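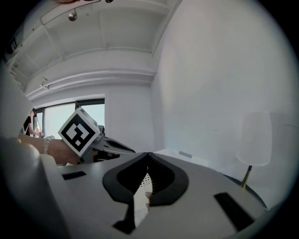
Waldale Retreat House
Chapel and Guest Wing Safety Walk-Through, November
Completed by Tetteh Amegashie

Dear friends, I have kept to the same order as the spring list so you can lay the two side by side. Each item is marked OK, Needs Attention, or Fix Before Use, and I've added my comments underneath, some of them longer than they need to be (you know me by now!). The Advent silent retreat fills the guest wing, so please read the Fix Before Use items first.

CHAPEL

1. Main doors open freely from inside: OK
Both leaves swing out with one push. The left one still sighs a little at the top hinge, and I confess I have grown fond of it, but a drop of oil before the silent days would be a kindness to whoever sits in the back pew.

2. Posted occupancy sign: Needs Attention
The sign says 50 and is quite correct, only it now hangs behind the new hymnal shelf where a visitor would have to go looking for it. Please move it to the wall by the holy water font.

3. Candles and votive stand: Needs Attention
The sand tray is clean and level. The stand itself has crept toward the Lady altar curtain again, I suppose from people kneeling and leaning on it. I moved it back and put two bits of tape on the floor to show where the feet belong. During Night Prayer, whoever is sacristan stays until the last flame is out, even when a retreatant asks very sweetly to be left alone with it.

4. Thurible and charcoal: OK
Charcoal is in the lidded tin, ashes in the metal pail. Lovely to see.

5. Kneelers and pew fixings: Fix Before Use
Third pew on the Saint Joseph side. The kneeler bracket is pulling out of the wood and the whole thing drops if you put your weight on the aisle end. I have roped off that pew. The wood needs filling and a longer screw, and please don't let anyone talk you into glue.

6. Sanctuary steps: OK
The new edge strip shows up well even with the lights low for Vespers.

GUEST WING

7. Smoke alarms, all 16 bedrooms: Needs Attention
I pressed every button and every one answered except in the Mottram room, which gave a weak chirp. It wants a fresh battery. Apologies to the guest next door, who was at her prayers and was very gracious about it.

8. Corridor and exit lights: OK

9. Stairs and handrail: OK
The rail is firm all the way down. Somebody had left a basket of spiritual reading on the landing, and good as the books were, I carried them down to the parlor.

10. Fire extinguishers: Fix Before Use
The one outside the kitchen, tag number 486, has its needle in the red. Sterora has been called to replace it. Until they come, the spare from the library stays on that hook.

GROUNDS

11. Outdoor Stations of the Cross: Needs Attention
Wet leaves lie thick between the ninth and tenth Stations, right on the slope. A good raking the morning guests arrive, and again halfway through the week. The bench at the fourth Station is sound, and I tested it for longer than was strictly necessary.

12. Lesine Gate, evening access: OK
The latch works from both sides. Locked at 9 p.m., with the house phone number posted on the post.

Repairs to items 5 and 10 need my initials before the chapel pew and the kitchen passage are signed off. I'm in the parlor most afternoons after 2, so come and find me, and I'll put the kettle on.

T. Amegashie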